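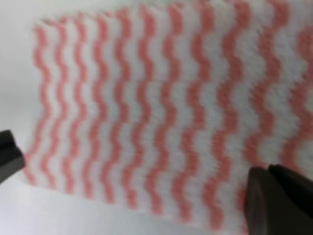 腕部相机视角，粉白波浪纹无纺布，两指夹持，略微拉开。

一块布的相位：Ustholm实验室柔性物体操作组图集

进来之前先说清楚，本页主要内容是一块抹布。本组做了很长时间的柔性物体操作，申请书里写的是“可变形薄片的视触觉状态估计”，报销单上写的是“清洁用品”，财务那边至今认为后一种说法更可信。

我们想解决的问题听上去很小：机器人夹住一块布以后，它知不知道这块布现在是什么样子。绷着还是松着，哪边高哪边低，夹住的是边还是一道褶。人做这件事的时候不看也行，一边跟别人聊天一边就把抹布抖开了。机器人做这件事需要一台相机、一个网络、一套标定流程，以及一位愿意在旁边站一下午的研究生。

相机装在手腕上，离布很近，视野里常常只剩下布。深度相机在这个距离上基本罢工，给出来的点云像是有人把一碗米饭倒在了坐标系里。于是我们退回到普通的彩色图像，退回去之后发现布上印着花纹，花纹还挺规矩。方法就是从这里长出来的，论文里写的动机比这体面得多。

方法名叫Trulham。请不要问它是什么的缩写，我们试过往里面填词，填到第三个字母就放弃了。

下面是几段说明，按我们自己觉得重要的顺序排，和论文的章节顺序没有关系。

条纹

上面这块布一共十三道粉色波浪纹，相邻的几道同相位，波峰对着波峰，波谷对着波谷。印刷厂这么印大概是为了好看。对我们来说，这等于有人免费在布上画了一张坐标纸，而且是两个方向的：横着数是第几道，顺着波走是第几个周期。

靠左的波浪看着又窄又密，往右逐渐变宽变大。左上角斜着离开相机，右边离得近。Trulham做的事情，说穿了就是把这种“看着窄”和“看着宽”变成数字：在每个小窗口里估计局部的周期和相位，再反推那一小片布朝哪个方向倾，倾了多少。

审稿人指出这个思路在光学测量里早就有了。我们同意。我们在引言里引用了他们，引用的时候态度非常好。

模糊

无纺布的边缘是毛的，颜色印上去也跟着毛，再加上手腕相机的焦距是固定的，布一靠近就糊。我们最初的做法是提取条纹边缘，拟合曲线，然后算曲率。这个做法在白纸打印的条纹上效果极好，漂亮到组会上有人鼓了掌。换成真布之后，边缘检测器给出的东西可以拿去当地形图卖。

后来改成直接估计相位，不再去找边缘。糊一点没有关系，波还在就行。Homa Esfahani把这一版写完的那天，把旧代码挪进了一个叫“纪念馆”的文件夹，里面现在已经有相当可观的馆藏。

夹爪

深灰色的两个指头，一个在左边捏着布的边缘，一个在右下。指头会挡住条纹，挡住的地方没有相位可算，只能靠旁边的往里推。推得准不准，取决于布在指头附近有没有起褶，而布最喜欢起褶的地方就是指头附近。

我们考虑过把指头做成透明的。机械加工那边听完以后问了一句“那标定怎么办”，这件事就过去了。现在的做法是给指头附近的窗口降权，让网络承认自己在这一块不太清楚。教一个网络说“不清楚”花掉的时间，比教它给出答案要长。

左边缘

印着波浪纹的布，裁出来的边也跟着波浪走，这是意料之外的麻烦。我们原先有一个模块专门找布的直边，用来确定布在哪里结束。遇到这种一弯一弯的边，它会认真地报告布上有很多个角。

这个模块后来拆了，改成看相位在什么地方突然断掉。断掉就是布没了，或者布折过去了。两种情况怎么区分，论文第四节写了一页半，摘要里写的是“可以区分”。折过去的那种会在断口另一侧接上一段方向相反的波，前提是背面也透出了颜色。不透色的布，我们就猜。

背景

浅灰色，没有花纹，没有反光。布的白色部分和它很接近，这一点让分割网络吃了不少苦头，也让我们吃了不少苦头。曾经有人提议换成绿色台面，理由充分，论证严密。反对意见是以后谁家的厨房台面是绿色的。双方都没有被说服，台面留了下来，原因是换台面要填表。

好在Trulham对分割的要求不高，它只问有没有波。没有波的浅灰色，对它来说就是没有布。偶尔它也会把一块特别平、特别亮的白色布面当成台面，然后在布的正中间宣布布到此为止。

数据

我们把录下来的数据整理成一个集合，叫Bakhtiari。一共录了813段夹持，每一段从合爪开始，到松爪或者出事为止。用来训练的有近600段，其余的因为各种理由没有用上：时间戳对不齐的，合爪时根本没碰到布的，以及一批因为相机保护膜忘了撕而显得格外柔美的。

布的花纹有5种。波浪纹是其中表现最好的，直条纹第二，格子第三，碎花勉强，纯白最后。纯白那一组本来是作为对照，结果也确实起到了对照的作用。

标注是最不浪漫的部分。真值来自布背面贴的小标记点和外部的一套动捕相机，贴点的工作由组里轮流承担，轮到的人通常会在那天突然想起来还有课。标记点有一点重量，布又很轻，贴了点的布和没贴点的布垂下来并不完全一样。我们测过这个差别，写在附录里，希望读者翻到附录的时候已经累了。

动作

状态估计只是一半，另一半是拿它做点什么。我们选了一个最朴素的任务：夹住，拉到刚好展平，停。拉少了布是松的，拉多了布会从指头里滑出去，或者更糟，不滑，慢慢变形。无纺布被拉过头之后不会恢复，它会带着这份经历进入下一次实验。

控制器本身简单得不好意思画框图。局部周期变大就是在被拉长，变大到某个程度就减速，左右两侧的变化对不上就调一下角度。调角度的那部分有一个阻尼系数，论文里说是“经验设定”。经验指的是我们一个下午把它从大调到小，又从小调到大，最后停在吃饭之前的那个值上。

需要说明的是，周期变大也可能是布朝相机靠近了。单看一处分不出来，得看整片布上的变化是不是一致，再对照手腕自己的运动。这一条我们吃过亏：有一版控制器把“靠近”全部理解成“拉长”，于是布一凑过来它就松手，表现得像是很怕布。

结果

测试做了100次，布和训练时用的不是同一批，光照也调过。带波浪纹的布，大多数时候能停在我们认为合适的位置，比没有花纹信息的版本稳定不少，具体的表在论文里，那张表我们排了很久的版，请务必看一眼。

有一类失败值得单独提：指间已经没有布了，系统仍然报告“张力良好”。这样的情况出现了5次。从某种角度讲它没说错，空气的相位确实很平稳。现在加了一个检查，先问有没有布，再问布怎么样。这个检查只有几行，写的时候大家都没怎么说话。

另一类失败是停得太早。布上有一道很浅的横褶，褶两边的相位各自都很漂亮，拼在一起差了一小截，网络选择相信它们本来就是连着的。目视检查的人一般也会漏掉这道褶，这让我们心里好受了一些。

不适用的情况

花纹没有周期的布。花纹有周期但是印歪了的布。深色布，尤其是深色又起绒的。湿布，湿了以后颜色变深、变透，还会粘在指头上，相位估计倒是没有崩溃，崩溃的是夹爪。毛巾我们试过一次，不想再谈。

还有一种情况是花纹太密，布稍微一斜，远的那侧就挤成了一片均匀的粉色。理论上换更高分辨率的相机可以解决，实际上手腕上已经没有地方走线了。现在那根线从腕关节外面绕过去，用扎带固定，转到某个角度会轻轻拍打机身，听习惯了还挺有节奏。

常有人问

为什么不用触觉传感器。用了，在另一篇里。两篇的结论互相补充，这是合作者之间比较友好的说法。

为什么不干脆在布上印二维码。印了二维码当然好做，印了二维码也就没有哪家会买这种抹布了。我们希望用的是布上本来就有的东西。Hisen那边供的这一种刚好是波浪纹，采购时看中的是便宜，选型理由后来才补。

能不能叠衣服。不能。每次开放日都有人问，每次都是站在最前面的那位。目前能做的是把一块小布展平，然后停在那里，显得很有把握。叠的事情在申请书的第二阶段，第二阶段的经费还在路上。

代码什么时候放出来。整理好以后。现在的版本能跑，前提是目录结构和Homa的电脑一模一样，包括那个名字里带空格的文件夹。

接下来

正在试的是从花纹里顺便估计布的厚度和软硬。同样拉一下，有的布周期变化来得早，有的来得晚，这里头应该有信息。目前的曲线有规律，也有例外，例外的数量让我们暂时不打算把图贴出来。

一月份会换一套新的指头，指面更窄，挡住的条纹会少一些。代价是更容易夹偏。旧指头不扔，先收在抽屉里，和之前那几代放在一起。抽屉已经不太关得上了。

如果您手上有印着规则花纹、质地薄、价格低到可以随便报废的布，欢迎寄一些过来，最好附上背面是否透色的说明。上次收到过一整箱餐巾，花纹是随机散落的小柠檬，非常好看，完全用不了，实验室聚餐时用掉了一部分。

页面文字整理于2019年11月，Ustholm实验室柔性物体操作组。转载请注明出处，引用请引论文，论文的题目比这一页严肃。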